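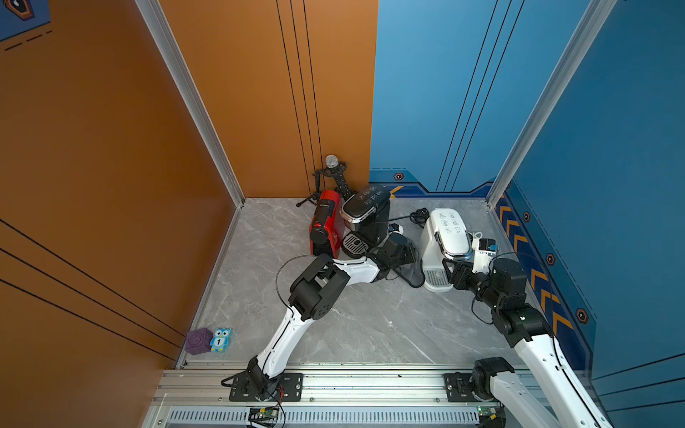
Well, September is here, and a few of you wrote in asking about the Omosix hub now that Handska makes a plug for it. I've had both running for 2 weeks and I'm pretty fond of them!
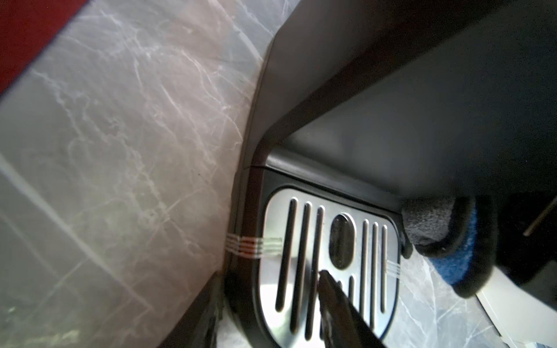 Setting up the hub

Plug it in near your router and give it a minute - mine took two tries. Then name your rooms,

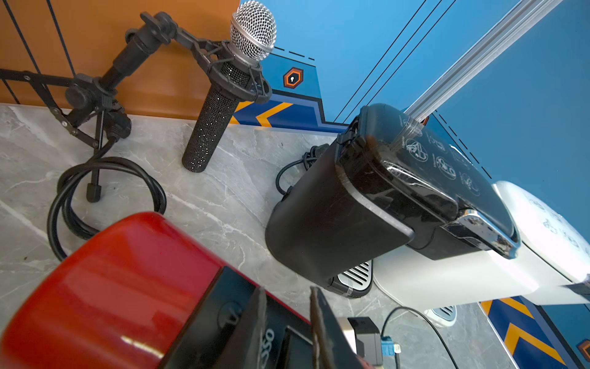

and keep the names short, so the voice commands don't trip over them. Eliseo Ponce wrote to say his older Turum bulbs joined right away,

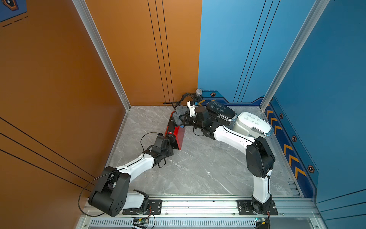

and at $131 for the hub he's happy as can be.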